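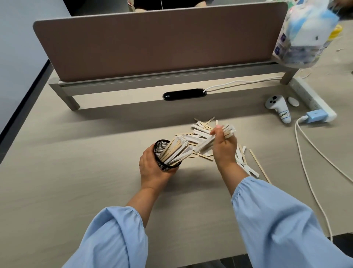 Selina Egger wrote to me that a gripper closing on nothing is a nuisance, and that a gripper closing early on a full cup is a fault which ought to be reported as one. I agree with her, and I have withdrawn the word "nuisance" from my own notes on the Cirgate arm.

2 April 2018
7 comments

The purpose of this entry is to record what went wrong with the stir stick task at Rirkness in January and what has been changed. The official report was prepared by Estela Domínguez and remains the document of reference. The remarks published on this page are my own.

The task is simple to state. Wooden stir sticks, some bare and some in paper sleeves, are gathered from a loose pile on a desk and placed upright in a wire-mesh pen cup. One hand holds the cup and the other brings the sticks. The arm learns the motion from recordings of people doing the same work by hand, and it is then run on a bench with a cup and a pile of its own.

During the fourth bench run the right gripper closed before it had cleared the rim. It caught the mesh along with a bundle of sticks and continued upward. The left gripper did not release. The two arms pulled against each other until the rim bent and the cup came free, at which point the right arm swung past its taught path and struck the guard post. Fidel Durán pressed the stop button. The arms halted as they should. The force limit, which should have halted them earlier, had not tripped at all.

Two separate causes were established. The first concerned the recordings. In 691 of the 3042 takes supplied for training, the hand positions ran 37 milliseconds ahead of the pictures. At a walking pace this would matter very little. At the rim of a cup it is sufficient to teach a machine to close its fingers too soon. The second cause was a settings file carried over from the Henríquez bench, where heavier parts are handled. The force limit in that file was far too high for light wood and thin wire.

I must state my own part in this. I approved the transfer of the settings file. I read the first page and did not read the second, where the limits are listed. Amândio Vieira had asked in writing whether the limits had been checked, and my reply addressed only the speed.

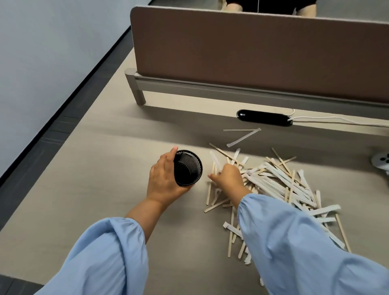
Was anyone hurt when the arm struck the guard post? The bench area was clear during the run, and the damage was limited to the cup, the post cover and one finger pad.

The following measures are now in effect. All takes are checked for timing before they are accepted, and the 691 faulty ones have been set aside until they can be corrected. The force limits are entered by hand for each new task and signed for by a second person. If both grippers hold the same object and the load on either one rises sharply, the left gripper must open. This last rule was proposed by Soledad Mansilla and was tested on the bench with spare cups before it was adopted.

Paper sleeves remain a difficulty. They slide over the wood, and the arm will at times lift a sleeve and leave the stick behind. I regard this as a matter of quality, and it is being handled apart from the safety work.

Wediron has been asked to supply a replacement finger pad. The bench will stay at reduced speed until the pad is fitted and the stop test has been repeated.

37 shares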